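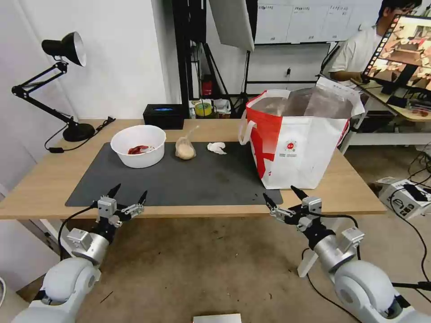

According to the owner of Griltham, a small perfume house with one shop and a mail order counter, the question customers ask most is whether an old scent can be brought back the way it was. The answer is usually no, and it takes the owner a while to explain why.

"People come in with an empty bottle they have kept for years," the owner said. "They want me to smell the neck of it and tell them I can fill it again. I can smell it. I can't fill it."

Griltham has brought back two discontinued fragrances so far. The first was Ondcombe, a dry fougère with lavender, clary sage and a lot of oakmoss. The second, released in January, is Grulden, a leather scent for men that had been off the market for a long time before the house bought the name and the paper formula. Both came from the estate of a defunct maker called Gulyás, which sold mostly through barbershops and department store counters.

The formulas were typed on cards. The one for Ondcombe listed 38 materials, and several of those were bases, which are ready-made blends bought from a supplier under a trade name. When the supplier is gone, the base is gone too.

"A card will say eight parts of something with a nice name, and the nice name is itself a formula, and you don't have that one," the owner said. "So you are guessing at what was inside. You have an old bottle to compare against, and the old bottle has changed. The top is gone or it has turned. You are matching a memory of the top."

The perfumer who did the work on both releases, and who asked not to be named, said the top notes took less time than the base. Bergamot in an old sample goes flat and a little like nail polish remover, but anyone trained knows what it was before.

"Moss is the hard part," the perfumer said. "The original used far more of it than we can use today. I used a treated moss within the limits and built the rest with other things. Patchouli, some cedar, a bit of seaweed absolute. If you put the two on paper side by side at six hours, they are close. At twenty minutes they are not that close."

The notebook for Grulden shows 223 trials. The perfumer said a good number of those differ by a single material and were made on the same afternoon, so the figure sounds worse than it was. The leather note in the original leaned on birch tar, and the new version gets there mostly with isobutyl quinoline, which smells green and bitter by itself and like the inside of a glove when it is dosed low.

Reactions to Grulden have been mixed. The owner reads the reviews and did not pretend otherwise. Some people who wore the original say the new one is thinner and fades before dinner. Others say it is easier to wear to an office. One customer sent back a full bottle with a note saying it smelled like a hardware store, and got a refund.

"That's fair," the owner said. "The old one smelled like a hardware store too. It was a better hardware store."

On longevity the two do not agree. The owner would like every release to last a full working day. The perfumer thinks that has become a bad habit in the trade, because the easiest way to get there is to load the base with woody ambers, and those cover everything else. Grulden is sold as an eau de toilette and lasts some eight hours on skin by the perfumer's own testing. A stronger version was made and dropped.

"It was louder and you lost the iris," the perfumer said. "I liked the iris."

Neither release is labeled as a copy of the original. The box says "after the Gulyás formula" in small type on the back panel. The owner wanted it on the front, but the word "after" confused people in the shop, who thought it meant aftershave. 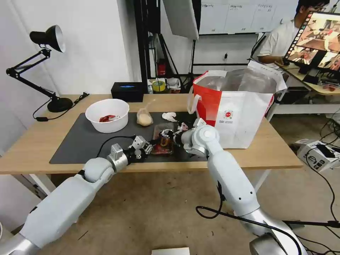 What it costs to do this

Buying an old name is cheaper than people think, the owner said. The expensive part is raw materials bought in small amounts. A large house can order orris butter by the kilo and get a price. Griltham orders it in jars.

Bottles are the other cost. The original Ondcombe came in a ribbed glass flask with a ground stopper. A new mold was out of the question, so the current bottle is a stock cylinder with a printed label. Collectors complained about this more than they did about the scent. The owner keeps one of the old flasks in the shop window, empty, and gets offers for it.

The house does not plan to bring back the whole Gulyás line. Several of the cards are incomplete, and one of them, for a carnation cologne, has the quantities torn off along one side. The perfumer has tried it anyway, working from a half-used bottle bought at auction, and has a version that smells right for an hour or so and then goes soapy.

"I leave it alone for a few months and then I go back to it," the perfumer said. "The eugenol is the trouble, there's a limit on that as well."

Samples of Ondcombe and Grulden are sold singly at the shop and by mail. Full bottles of Ondcombe are out of stock until the next batch has finished resting.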